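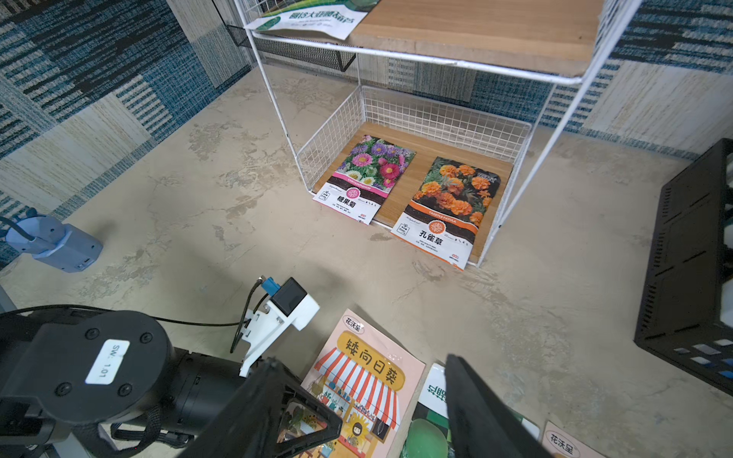

3.2 Packet storage and sampling

Figure 2. Retail seed packets of the two ornamental species, Chinese aster and French marigold, resting on a board in a wire basket.

Household seed was obtained from 18 participants in the Ukitcombe and Corrigan districts. Each participant was asked to hand over whatever flower seed they had left from earlier seasons, in its original packet, and to fill in a one-page form on where it had been kept. Packets that had been opened and folded shut were accepted. Packets that had been emptied into jars or envelopes were set aside, as the species and lot could not be confirmed.

Two species made up most of the material and are the only ones treated here: Callistephus chinensis (Chinese aster) and Tagetes patula (French marigold). Labelling of the first is not consistent across the retail trade. The packet at left in Figure 2 carries the word CHRYSANTHEMUM above the Chinese name 翠菊, which refers to Callistephus. The marigold packet beside it gives the botanical name TAGETES PATULA and the Chinese name 孔雀草, and the two agree. Where the Latin-script and Chinese names on a packet did not match, we assigned the species by examining the seed under a hand lens. Aster seed is flattened and tapers toward the base, while marigold seed is long, dark and narrow with a pale bristled tip, so the two were easily separated.

Storage places reported on the forms were grouped into three classes: heated rooms, unheated rooms with a solid floor (laundries, garages, enclosed porches), and detached sheds. Participants who had moved their seed between classes during the year were assigned to the place where it had spent the most months. Temperature and relative humidity were logged hourly at one point in each class with a Nitus recorder, beginning in June. Recorders were placed at shelf height and out of direct sun. No attempt was made to log conditions inside individual packets, and the values given in Section 4 should be read as those of the surrounding air.

3.3 Germination tests

Seed was drawn from each packet by the halving method until a working sample remained. Packets holding too few seeds for a full test were pooled only when species, lot and storage class were the same. In total, 537 seeds were tested, of which 300 were marigold and the remainder aster. The smaller aster sample reflects the number of packets that had been largely used up before they reached us.

Seeds were set on moistened filter paper in covered dishes and held at a constant temperature under a daily light and dark cycle. Positions within the cabinet were changed each morning. Water was added by dropper when the paper surface lost its sheen. A seed was scored as germinated when the root had emerged by at least the length of the seed coat for aster, or by half that length for marigold. Mouldy seeds were removed and recorded as dead. Seeds still firm at the final count were cut lengthwise and inspected for a sound embryo.

One of us (Scanlon) carried out all scoring. A second reader (Mac Carthaigh) repeated the final count for 8 dishes chosen at random, without sight of the first scores. Differences between readers were confined to seedlings with stunted roots, and the wording of the scoring rule was tightened before the remaining dishes were closed.

3.4 Analysis

The proportion of seeds germinated was modelled with a binomial response and a logit link. Storage class and species were entered as fixed effects and participant as a random effect. Packet age was taken from the packing date where one was legible and otherwise from the participant's recall. Recalled ages are likely to be less reliable, and the model was therefore fitted a second time with those packets left out. The Plirell correction for uneven dish size was applied in both fits.

We did not include packet material as a factor. Foil-lined and plain paper packets were both present in the collection, but plain paper came mainly from the shed class and the two effects could not be pulled apart. A balanced trial in which one lot is divided between packet types and stored side by side would be needed to settle the point, and is outside the scope of the present work.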